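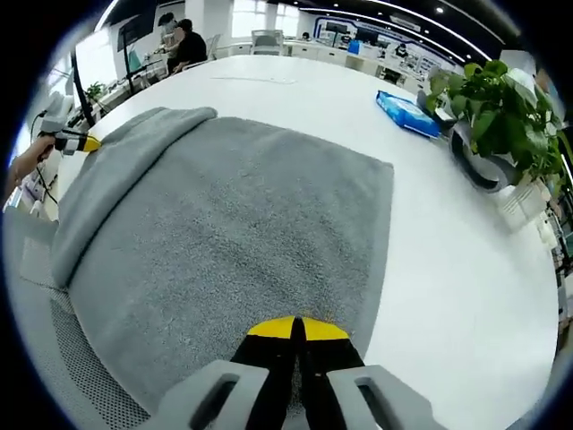

Grey microfibre cloth on the white table, left side folded over.

Folding microfibre cloths so they stay folded

Quick one today. Had three messages asking how I get the cleaning cloths to stack without sliding off each other, so writing it down once and then I can just send the link.

Works for the thick fluffy ones. Thin glass cloths, different story, see the end.

What you need

A square-ish microfibre cloth, clean and bone dry. A table bigger than the cloth. Damp ones go musty in the drawer so if in doubt leave it on the airer overnight.

Pack of wet wipes if the table's grubby. Wipe, let it dry, then start. Fluffy cloth picks up every crumb going.

Step 1. Lay it flat

Whole cloth down, label corner nearest you if it has a label. I cut mine off, they scratch. Smooth from the middle out. Don't tug the edges, they stretch and then nothing lines up and you'll blame me.

Leave some bare table on one side. You need somewhere for the finished ones to go.

Step 2. Left side in

Take the left edge at the far corner and the near corner. Bring it over, a third of the way across. It'll want to puff up into a fat roll. Let it for now.

Hold down the middle of the cloth while you do this bit or the whole lot slides over with you. This is where most people go wrong. Youssra El Sherbiny wrote in to say hers kept coming out as a wedge, and it was this, she was only holding one corner and the fold went diagonal. If yours is on a slant, lift the corner that's behind and bring it level before you press. Don't try and fix it after.

Step 3. Press

Flat hand, top to bottom, slowly. Two passes. You're getting the air out of the pile. Thick cloths spring back a bit, fine, just do it again.

Step 4. Right side over

Same again from the right, on top of the first fold. You've now got a long strip. Edges should meet the left hand side, or stop a finger short. A finger short is better, as the fold takes up some width.

Press again.

Step 5. Thirds the other way

Bottom up, top down over it. Little square parcel. If you want it to really hold, tuck the top flap into the pocket made by the bottom one. Fiddly the first few times.

Step 6. Stack

Folded edge facing out. I do 12 to a pile, any more and it leans. Alternate the direction, one facing you, one facing away, otherwise the fat side builds up and over it goes.

Mine live in a Hurna drawer box, standing on end like files. Fulgencio Orozco does the same but on a shelf with a bookend, looks very smart, takes up more room than I've got.

Things that go wrong

Cloth won't lie flat at the start. Probably been tumbled too hot, the edge stitching shrinks and it cups. Wash cool, dry on the line, no fabric softener. Softener ruins them anyway, they stop picking anything up.

Fold pops open. Not enough pressing, or the cloth is just too thick. For really plush ones skip the thirds and go in half, then half again. Less neat, stays put.

Bits all over it. Shake outside first. A lint roller does work but you'll go through sheets like nobody's business.

Colours mixed up. Not a folding problem but sort them befor you fold. Grey for dusting, blue for the bathroom here. Whatever you like, just stick to it, and write it on the box if there's other people in the house.

Thin glass cloths

Don't bother with thirds. Half, half, and roll. Elastic band if you must. Ladi Edet rolls hers and stands them in a jar by the sink, which I've now nicked.

How long does it take

A full wash load while the kettle boils, once your used to it. First go will be slower. Put the radio on.

Updated 14th January to add the bit about glass cloths. Bath towels are on a seperate page, same idea but you'll want the bed instead of the table, and fold the long way first.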